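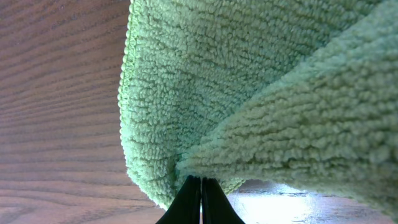

By the Kostura Textile Care Editorial Group
Revised 2023-06-28

CHAPTER 5
Pile Fabrics: Structure, Water Uptake, and Wear

5.1 Scope of the chapter

Chapters 1 through 4 dealt with flat fabrics, in which every yarn lies close to the plane of the cloth. A pile fabric adds a third direction. Extra yarn stands up from a base layer, called the ground, in the form of loops or cut ends. The ground gives the fabric its strength and holds its shape. The pile provides most of the surface area and sets how the fabric feels, how much water it takes up, and how it ages.

The chapter treats looped pile first, then cut pile, then the split-fiber cloths sold as microfiber. Carpets are left to Chapter 9.

5.2 Terms

Ground: the base structure, woven or knitted, that anchors the pile.
Pile height: the distance from the top of the ground to the top of the loop.
Pile density: the number of loops per unit area of ground.
Basis weight: the mass of one square meter of finished fabric, in grams.
Hem: an edge that has been turned or bound and then stitched to keep the ground from coming apart.

Pile height and pile density are often confused. A fabric with tall, widely spaced loops may have the same basis weight as one with short, closely spaced loops, yet the two behave differently in use. Tall loops lean over under light pressure and catch on rough objects. Short, dense loops stay upright longer but feel firmer against the skin.

5.3 How loops are formed

On a terry loom, two sets of lengthwise yarns run at different tensions. The ground set is held tight. The pile set is fed slack. After several crosswise yarns have been inserted a short way from the finished cloth, the whole group is pushed forward together, and the slack yarns buckle into loops. The length of the gap before the push sets the pile height.

Knitted pile is made differently. A second yarn is laid over a sinker or a separate bar so that it forms a longer loop than the ground yarn. Many microfiber cloths are knitted in this way. The fabric is cut to size and the raw edges are finished afterward.
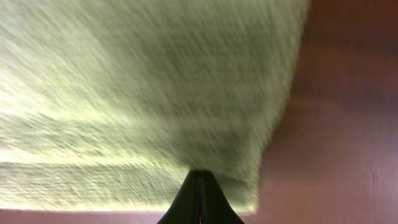

Figure 5.2 Pile surface of a terry-like cloth.

5.4 Water uptake

Water enters a pile fabric by two routes. Some is drawn into the fine spaces between fibers by capillary action. The rest is held more loosely between neighboring loops. In cotton, a further portion passes into the fiber itself and causes it to swell. Polyester takes in very little, so a polyester microfiber cloth depends almost fully on the first two routes.

The practicing laundry should keep this difference in mind when setting spin times. Water held between loops leaves early in the spin. Water held between fine fibers leaves late - and water inside cotton fiber must be removed by heat.

Consider two cloths of equal size, one with a basis weight of 200 grams per square meter and one of 180. The heavier cloth doesn't always hold more water. If its added mass comes from a thicker ground, the space between loops is unchanged. Basis weight should therefore be read together with pile height and density.

5.5 Surface finish

Softeners coat the fiber with a thin layer that lets the loops slide past one another. The same layer slows the entry of water. Section 5.8 gives the Fenberg drop test, in which a measured drop is placed on the pile and the time to full uptake is recorded before and after treatment.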